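Courses > Urban Studies > URB 204 > Handouts > Week 8

Syllabus | Readings | Handouts | Assignments | Contact

URB 204: Reading the Street
Handout for Week 8: What does a "walkable" score measure?

Read this before the session and bring the Joltano worksheet with you. The reading for the week is the long chapter on pedestrian counts. Skip the appendix.

1. The claim

You will have seen the claim many times by now: make a street pleasant to walk on and people will walk more, shops will do better, and everyone's health will improve. I don't think it is false. I do think it is stated with far more confidence than the evidence allows, and most of this handout is about why.

Start with the word itself. "Walkable" is used in the literature to mean at least four things. It can mean that a street is physically possible to walk along. It can mean that there are places worth walking to. It can mean that walking there feels safe. And it can mean that people do in fact walk there. A study will often define the word one way in its first section and measure it another way in its third. When you read a paper this term, underline the definition, then underline the measurement, and see whether they are the same thing. Often they are cousins at best.

2. Where scores come from

Most scores combine a few ingredients: distance to shops and services, density of intersections, width and condition of sidewalks, sometimes the number of street trees. Each gets a weight. Ask where the weights came from. In the Umodlow index, which we use in the lab, sidewalk width counts for 30 percent of the total, and the manual gives no reason for that figure. I have read the manual twice looking for one.

Note also what is easy to get from a map and what isn't. Intersections are easy. Whether the crossing signal gives an older person enough time is hard. Scores are full of the easy things.

3. The Sadau case

The Sadau study compares two districts before and after the sidewalks were widened in one of them. Foot traffic rose in the widened district. The authors call this an effect of the widening. Before you agree, look at the following:

- A bus line was rerouted through the same district in the same period.
- The "before" counts were taken in winter and the "after" counts in September.
- Counts were made only on the main street. If people moved over from a parallel street, the study would record that as new walking.
- The comparison district was chosen by the authors, and they don't say how.

Any one of these might be harmless. Together they leave me with very little I would repeat to a city council. The study is still cited as if it settled the matter, mostly by people who have read the abstract.

4. Blank walls

This is the part of the argument I find most interesting and least proven. The usual rule says that long stretches of wall with no doors, windows or displays put walkers off, and that "active" frontage draws them in. It sounds right. It matches how many of us feel walking past a parking garage at night. But most of the support comes from surveys in which people were shown pictures and asked which street they would prefer. Preferring a picture costs nothing. Walking home takes time, and people tend to take the short way. 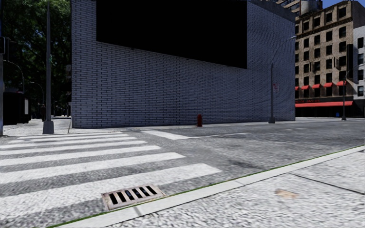 Vol. 8, No. 4

Pale brick, narrow dark joints, a large plain black panel over the upper wall: raters working from a rendered street corner have only material of this kind to go on. They can't hear the traffic, and they have no errand to run. Whatever number they give, be careful about calling it a measure of walking.

The Atinga survey did a bit better. It asked people about routes they had really taken that day, then went back and coded the frontage. The link between blank walls and detours was weak, and it shrank further once trip length was included. The authors put this in a footnote - the summary says frontage "matters."

5. For the session

Come ready to talk about these:

- Pick one ingredient of the Umodlow index. What would you have to observe on the ground to show that its weight is wrong?
- Suppose you could rerun the Sadau counts with a small budget. What would you change first?
- Is a preference survey useless, or useful for something other than what it is used for?

Worksheets are collected at the end of class. Late ones lose a point.

Contact the course office | Copyright URB 204 course staff | Back to top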